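Dratdale Fabric-Top Work Table

Last updated: June 17, 2020

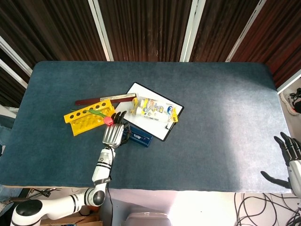

The Dratdale in dark blue-grey, with rounded corners and padded edges.

We sell a lot of tables and we are wary of most things said about them. When Dratdale sent us a table covered in something very like carpet, two of us assumed it was an office partition that had been given legs. It has been in our range since February, and we still have mixed feelings, so read the whole page before you order.

The idea is simple enough. The top is rectangular, covered in a dark blue-grey fabric, with rounded corners and a padded edge all the way round. Small items stay where you put them. A pen set down on it doesn't roll off, a ruler laid at an angle stays at that angle, and you can drop a set of keys on it without the whole room looking up. If you sort, pack, label or lay out small goods for a living, that is worth something.

Dratdale's leaflet calls it "the last work surface you will ever need". We don't believe that, and you shouldn't either. It is a poor surface for writing on. A single sheet of paper gives under the nib, so you will want a clipboard or a stiff tray, and once you have put one down you have covered up part of the fabric you paid for. Crumbs, thread and pencil shavings settle into it. Liquids are worse – a spill needs blotting at once, and we would not put this table anywhere near a sink.

The leaflet also says the cover will stand 1000 passes of a stiff brush. It doesn't say which brush or how hard anyone pressed. Doaa Saber in our returns department took a nylon one to a spare piece of the cover and gave up after 57 strokes, by which time there was a slight fuzz in the middle. It lay down again when she smoothed it with her hand. Make of that what you will.

On colour, the dark blue-grey is the one we keep. It hides ink well and pale fluff very badly. Bright things show up clearly on it, red and yellow especially, and that does help when you are hunting for a clip or a small tag at the end of the day. Dark things are harder. Ghizlane Ezzat lost a black pen cap on ours for most of an afternoon.

We are often asked how it compares with the Quintana. The Quintana has a hard, wipe-clean top and costs less. For food, paint, glue or anything wet, buy the Quintana. For light, dry goods that chip, roll or rattle, the Dratdale is the better table, though by less than the price suggests.

Price: 602, delivered to a ground-floor room.
Price without delivery: 481, collected from our Dirndale warehouse.
Cover: fixed. It does not come off for washing, whatever you may have read elsewhere.
Cleaning: vacuum with a soft head. Clemis dry foam worked on pencil marks and did nothing for biro.
Returns: unused only. Fabric samples are free, so please ask for one first and drag a sleeve across it before you spend the money.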